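Sticky Tables: what our canteen gets cleaned with
Project report, Gravdale House group
Danjuma Okoro, with Fung-ping Tsao and Obinna Ekpo
Tuesday, March 7, 2023

So our group got the canteen, which I was quite pleased about because the other choice was the bike sheds! We wanted to know why the tables at Jaltholm always feel a bit tacky by second lunch, even though they get wiped in between.

First we did a survey. We handed out 25 forms and every single one came back (Fung-ping stood by the door and wouldn't let people past, which helped). Most people said they'd noticed the stickiness, and a few wrote quite rude things about the custard. Obinna thought it was all down to spilt squash, and I thought it was the cleaner itself drying on the surface.

To test it we borrowed 8 trays from the kitchen and put the same spoonful of squash on each. Some got plain warm water, some got washing-up liquid in water, and the rest got the vinegar mix that my gran swears by. We left them for seven minutes, wiped them, let them dry and then did the finger test, which is just pressing your finger down and seeing if it drags. I know that isn't very scientific, but we did take turns with our eyes shut.

The washing-up liquid trays were the worst, which surprised Obinna a lot. We'd put far too much in, 700 ml of water and a massive squirt, and it left a film. When we did it again with a few drops it was fine. Plain water was good on fresh squash but useless once it had dried on.
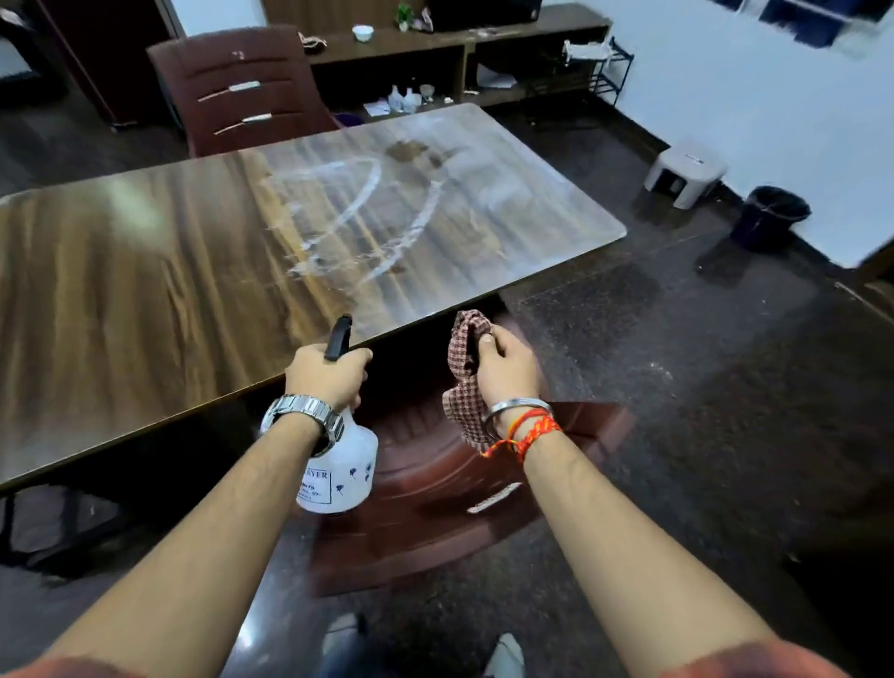
The other thing we got wrong was the cloths. We used one cloth for all the vinegar trays without rinsing it, so by the last one we were mostly moving squash about. Mr Toprak spotted that in our notes and made us do them again with a clean one each time – a whole lunch break gone, but the results did come out more even.

If we had longer I'd want to try it on the real tables after a custard day. Fung-ping has already asked the kitchen and they said maybe after Easter.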